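Color and Surface in Everyday Products
Handout 6: Gray
Lecturer: Casimiro Pastor

Please read this handout before the Saturday workshop. The first two parts repeat what we did in the lecture, with some corrections to my slides. The parts on gloss and on light are new, and you will need them for the exercise.

1. What we mean by gray

In daily speech, gray is everything between white and black. For our work this is too wide. We will separate a neutral gray, which has no hue, from a tinted gray, which has a small amount of hue. Almost all grays that you can buy on an object are tinted. A kettle base, a filing cabinet, the door of an electrical box: put each one beside a neutral card and you will see that it leans to blue, green, yellow or red.

The lean is small, and this is the reason why many students do not see it in the beginning. The eye adapts. When you look at one gray alone for a minute, it becomes neutral for you. You must always have a second gray near it. I ask you to carry the neutral card in your folder until the end of the course.

Words for this are not very exact. "Warm gray" leans to yellow or red, "cool gray" leans to blue or green. A greenish gray can look warm beside a blue one and cool beside a brown one. In your written work, please do not write only "warm" or "cool". Write the direction: "a light gray, leaning to green".

2. Lightness

The three properties of a color are lightness, hue and chroma. In grays the chroma is close to zero, so lightness does most of the work. Remember that the middle gray for the eye does not reflect half of the light. A surface which looks halfway between black and white reflects less than one fifth of the light that falls on it. On slide 9 I had written "one quarter". This was wrong, please correct it in your notes.

It follows that steps of equal paint are not steps of equal appearance. If you add the same spoon of black to white paint again and again, the first spoon makes a big change and the later ones make almost no change. Those who mixed the gray ladder last week already know this from their ruined first row. Begin with white and put in black by the drop.

Two ways to mix a gray:

- White and black. Quick, and easy to repeat. With most blacks made from carbon, the result leans to blue, especially in the light steps.
- White with two opposite colors, for example a blue and an orange. Slower, and harder to repeat, but you can decide the lean yourself. The painters in the class prefer it. For a product specification it is not practical.

3. Gray beside other colors

A gray takes on something from its neighbor. Beside strong red it will look a little green, beside yellow it will look a little violet. This is simultaneous contrast, from handout 2. The effect is stronger when the gray area is small, when it is surrounded on all sides, and when both colors have similar lightness.

For product work, the pair that you will meet most often is gray with black. The shell is gray; the parts for holding, closing, damping or ventilating are black. There are technical reasons. Carbon black is cheap, it protects rubber from sunlight, and a black rubber part does not show the dirt from hands so quickly. There is also a visual reason. A black area beside a light gray is read as a depth, even when it is flat. Designers use this to make a thick body look thinner: the lower part is made black, and the eye counts only the gray part.

The difference in lightness decides how strict the pair looks. Light gray with black gives a hard border, and every error in the joint can be seen. Dark gray with black gives a soft border, and small errors disappear, but from a distance the object becomes one lump. In the lecture somebody asked which one is better. I cannot answer this without knowing the object, the room and the price.

Gray with black: 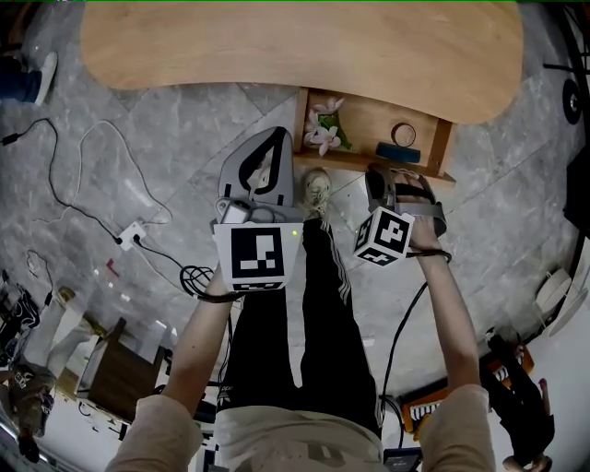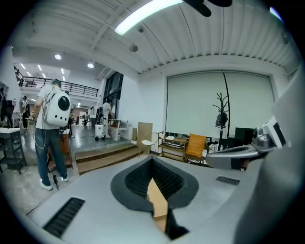
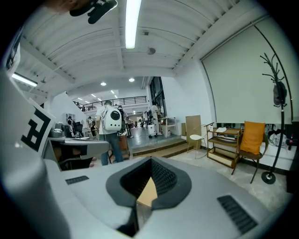
4. Gloss

Color and gloss are measured separately, but people see them together. A glossy gray and a matte gray from the same pigment will be judged as two colors by most customers. The matte one looks lighter and a little dusty. The glossy one looks darker, as long as you do not stand in the direction of the reflection.

The usual gloss meter sends light to the surface at an angle of 60 degrees and measures what comes back on the other side. For very shiny and very matte surfaces there are other angles, which we do not need. We have one meter for the whole group, so please do not take it home.

If you want to change the gloss of a painted sample by hand, sand it with wet paper of grit 400 and then of grit 1,000. Use small circles and very little pressure. Wash the sample between the two papers, otherwise the coarse grains will continue to scratch. After the first paper the sample is matte and uneven. After the second it is more even, with a soft shine. Only a polish will bring back the full gloss.

On molded plastic the surface comes mainly from the mold. A fine texture in the steel gives a matte part. In areas where many hands touch the part, the texture wears and becomes shiny, and then you have two grays on one object. You can see this on every old computer keyboard. When you choose a gray for a part like this, look at a worn sample also. The supplier will not offer it, so you have to ask.

5. Light

Two gray samples can match at the window and not match under a lamp. This is called metamerism. It happens when the samples were made with different pigments, and it is most annoying in grays, because a very small lean is already visible when there is no strong hue to hide it.

The Zemero case from the lecture, shortly: the company ordered a coat hook in painted steel and a cover cap in plastic, both in the same light gray. The paint came from a workshop in Pevcombe, the caps from a different supplier. Both were approved in the morning, beside a north window. In the shop, under the ceiling tubes, the caps were pink. Nothing was wrong with either supplier. The order contained a color name and a sample chip, and it did not say under which light the parts must agree. New caps were made in August, and the first ones were sold without the hooks.

For our exercise you will look at every sample in three situations:

a) daylight from the window, without direct sun
b) the ceiling lights of the classroom
c) a table lamp with a warm bulb, in the dark corner behind the curtain

Set the lamp so that the light on the table is 300 lux. The small meter is in the drawer under the sink. Wait two minutes in the corner before you judge - your eyes need this time, and it is the most common mistake to begin immediately.

6. Naming and ordering

A name such as "stone" or "pearl" is for the catalog. For an order, you need these items on the sheet:

- the code from a color system, with the name of the system
- the material and the process (paint, powder, molded plastic, anodized metal)
- the gloss value and the angle of measurement
- the light, or lights, for the comparison
- the difference that you can accept, and who decides in case of doubt

The Ovby chair sheet, which I gave out in the lecture, has the first four and forgets the last. Please add the missing line yourself and bring the sheet back with you.

7. Exercise for Saturday

Work in pairs. Choose one object from home which has at least two gray parts made of different materials. It should be small enough to carry. Please do not choose a phone, we had nine of them last year.

Compare the parts with your neutral card and write down the lean of each one. Repeat this in the three lights. Then mix a paint that matches the lighter part in daylight, paint a card with it, let it dry fully, and put the dry card through the same three lights. Paint changes when it dries, so a match with wet paint has no value.

Hand in the card and one page of text. I will read the texts for exact words first and for good results second. If your match fails under the lamp, describe how it fails, with the direction.

The workshop is in the Mbeki room on the ground floor. Bring an old shirt, a soft cloth and your folder with the neutral card. Brushes and paint are there.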